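4. Reading the Vindora threads

4.1 What the players wrote to one another

We came to the Fanport threads expecting to read mostly about scores, and we were pleasantly surprised by how much of the talk turned out to be about manners. Vindora is, on paper, a fairly plain co-operative puzzle game (two players, one shared map, a bag of tools that has to be passed back and forth), and when Badura released it there was little in the box to say how strangers ought to behave when they met inside it. The players worked that out for themselves, slowly and with a good deal of kindness, and the long discussion that grew up under the heading "Passing the bag" is where most of the working out was done.

The thread held 1,065 posts when we saved our copy in January. We set aside duplicates, posts made up wholly of pictures and a long quarrel over a spelling mistake in the game's second chapter, which left us with a round 1,000 to read and code. Each post was read by two of us, and where we disagreed we talked it over until we could settle on a label we were both content with. This was slow going, and we would gladly do it the same way again, for some of the gentlest remarks in the thread are tucked away at the tail end of posts that begin as complaints about the map screen.

The most common sort of post by a long way was the small worked story. A player would tell the others what had happened the night before, who had held the bag, who had wanted it, and how the matter was put right, and the replies would then try the same story with one thing changed. What if the other player had been a beginner? What if they had only one lamp left between them? Earlier work by Reto Reisinger on card game clubs calls this "telling it round again", and the phrase suits our material so well that we have borrowed it for our coding sheet.

4.2 Waiting as a courtesy

Vindora gives its players no way to speak, and only a handful of gestures: a wave, a nod, a little hop and the lighting of a lamp. It is the lamp that matters most in the thread. Early posters used it for its plain purpose, to see in dark rooms, but within the first few pages we find people lighting it to mean "I am waiting for you, take your time". Some later posters seem to believe that the designers intended this all along, and one or two are quite cross with newcomers who don't know it.

We were fond of the Sangkhawat bridge discussion in this respect. The Sangkhawat bridge is the fifth map, long and narrow, with a gate at each end that opens only when both players are standing still. Impatient pairs can be stuck there for a whole evening. The advice given to them is nearly always to stop, light the lamp and let the other person move first, and the tone in which it is given is warm even when the question has been asked nine times already on the same page. 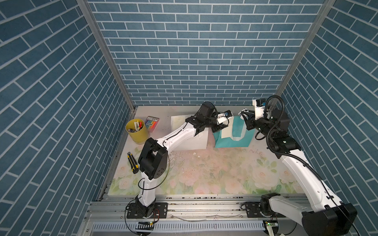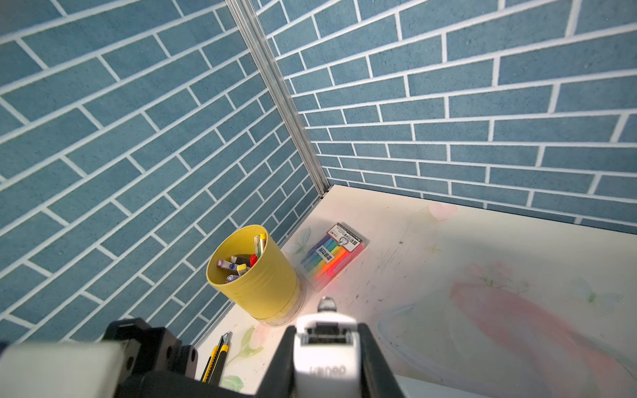

Figure 5. Brick-pattern walls, an aluminium corner post and a pale tabletop with a pastel print.

There is, all the same, a harder edge to some of these exchanges, and it would be unfair to the players to leave it out. Waiting costs something. Several posters play in short stretches, on the train or after the children have gone to bed, and a partner who lights the lamp and settles in for a good long think can use up the whole of their evening. One of them wrote that she had stopped playing on Friday nights altogether, as that was when "the patient ones" were out in force. The replies to her were friendly but rather puzzled, and a few pages passed before somebody suggested that a hop followed by a wave might stand for "I must be off soon".

The suggestion was taken up by a small number of regular posters and then drifted out of sight. We could find no mention of it in the later pages, although the thread had by that time moved on to the harder maps, where the bag is split in two and the older habits of passing it had to be worked out afresh. We take up those maps in Section 5.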